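September 17, 2019. Room notes, Plernuncombe

Third go at deciding whether the desk can live next to the refrigerator. Elie Zoubi says yes. I'm still not convinced. His argument is that the Lustasine samples get used at the desk and kept cold, so put the two together and save the walking. Fine, but he measured the gap with the fridge door closed, and a closed door tells us very little.

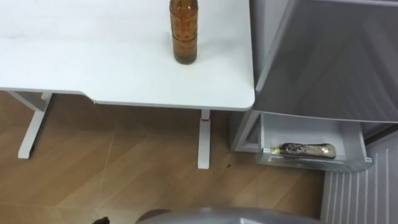 The desk itself I have no quarrel with. Rounded corners, a shallow curve in the front edge, plenty of room for one person and a notebook. The amber bottle is standing well back from that edge, where I'd want it. The white top already shows faint smudges, so the "wipes clean in seconds" claim from Beltard can go on my list of things to check. I paid 117 for this top and would like it to last past January.

Door test next. Albane Guillot wants 800 mm of clear floor for anyone reaching into the lower compartment. Her number comes from the old Lebrun layout, which had a different fridge, so I don't see why it should carry over. 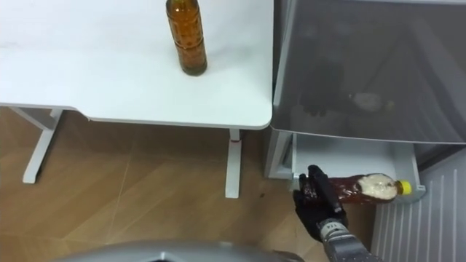
Fridge door open, desk to the left, bottle toward the back.

Not signing off yet. To do:
- measure from the right desk leg to the fridge with the door open, 3 times, and write down all of them
- try it with somebody sitting at the desk
- ask Albane where the 800 came from
- wipe the top and look again in 21 days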